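Four Months of Bread and One Good Loaf

9/3/20 — 4 min read

I started baking bread in March like everybody else on my street, and I was terrible at it. Flat loaves, gummy loaves, one that my dog carried into the yard and buried. I kept going mostly out of stubbornness (and because I had bought a very large bag of flour and felt guilty every time I opened the pantry).

The flour came from the Gotier mill out past Dolbridge. They'll sell you a sack if you call ahead, and it's lovely stuff, a little speckled, and it smells like a barn in a good way. It also drinks water like crazy. Every recipe I tried was written for the grocery store kind, so my dough kept coming out stiff as a boot, and I kept thinking my kneading was the problem. I kneaded and kneaded. My shoulders hurt for a week! 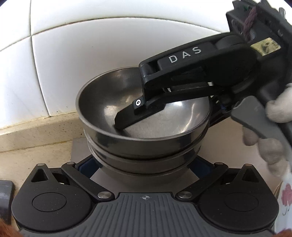 So I gave up on cups and bought a cheap scale, and that's when things started to change. My regular loaf now is 846 grams of dough going into the oven and it's usually 808 or so by the time it gets to — okay, no, I weighed one loaf one time and it was 808 on the nose, and I've been quoting that number to my family ever since. They've asked me to stop.

The other thing was the starter. I'd been feeding mine whenever I remembered, which was not often. Poor thing had a gray puddle on top. Now it gets fed after breakfast, same time as the dog, and it lives on top of the fridge where it's warm. It doubles by lunch. I named it Skitolov after the old bakery on the corner where I grew up, the one with the rye that would break your teeth if you waited until Sunday.

I still use whatever bowls are clean. I looked at those pretty cane proofing baskets and then I looked at the price and closed the tab. A mixing bowl with a floured dish towel in it does fine.

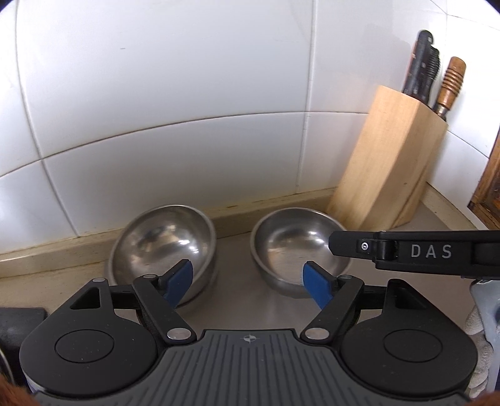
What I do now

Mix the flour and water and walk away for 30 minutes. Then the starter and the salt go in, and I squish it all together by hand until it stops feeling slimy. After that it's a fold every 60 minutes until I lose interest or it's bedtime, whichever comes first. Overnight in the fridge. In the morning I heat the oven as hot as it goes and bake it in my big lidded pot.

I got the overnight part from the Demirtaş cookbook my sister lent me, and I'm never giving that book back. The crust gets those little blisters all over, and you can hear it crackle while it cools. I stand there and listen like a weirdo.

Next up is rye. I'm scared of rye.

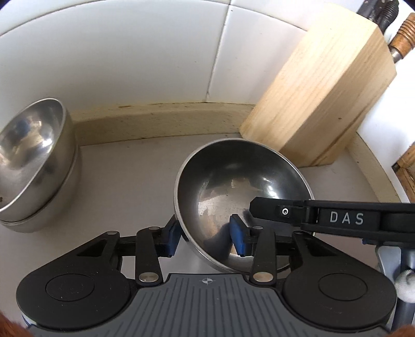
Stainless mixing bowl, the shallow one.

If you've got a rye that isn't a brick, please send it my way. I have half a sack of flour left and a lot of opinions about butter.

Recent posts
The tomatoes gave up before I did
Driving out to Dolbridge for flour
Why I own four bread knives
A soup for when it's still too hot for soup

Contact | © 2020 | All rights reserved | Back to top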